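Droltmont Shared Workshop
Evening course: Build a Two-Arm Folding Bench
Handout 3: Cable runs and the first cloth

Welcome back, everyone, and well done for getting both arms standing last time. I know the rail gave several of you a hard time, and I promise this evening is gentler on the knuckles.

Before you power up

Check that both mounting plates are tight on the front rail. Push each base with your palm – if it rocks, stop and go back over the clamps before you do anything else. Then run the arms slowly through their full reach with the grippers open and watch the cables the whole way.

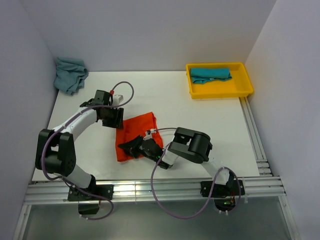
Cable slack is what trips up most first builds, and I include my own, which tore out a connector on its second evening. Leave more than you think you need. A big loop above the wrist, like the one on the left arm, lets the gripper turn freely, and it's fine for the purple cable to hang down past the front rail as long as it stays clear of the joints. Keep your spare towels to the back corners or in a tray, well away from the middle where the arms meet.

Picking up a corner

Start with one cloth, laid flat. Please don't iron it! A few wrinkles are good practice, and your laundry at home won't be ironed either.

1. Bring the fingers down beside the corner, open, and stop just short of the table.
2. Close slowly until the cloth gathers between the tips. You want a small pinch, so don't go after a big handful.
3. Hold there and look at the wrist view before you lift anything.
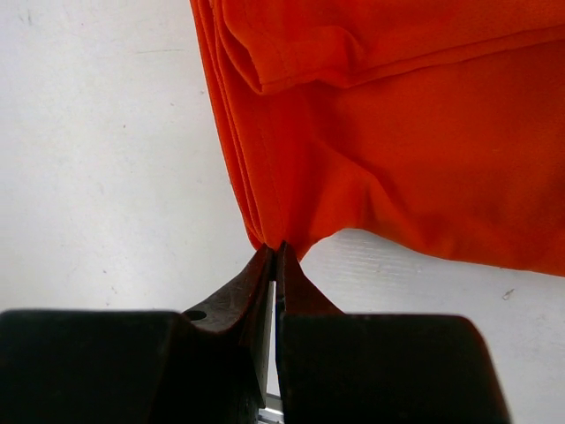

Homework

Write down your 5 best starting positions and bring them along in October. If you're using the Lanberg controller, save them under your bench name, or we'll all be overwriting each other again. Spare cable ties are in drawer 218, and you're welcome to take a handful home.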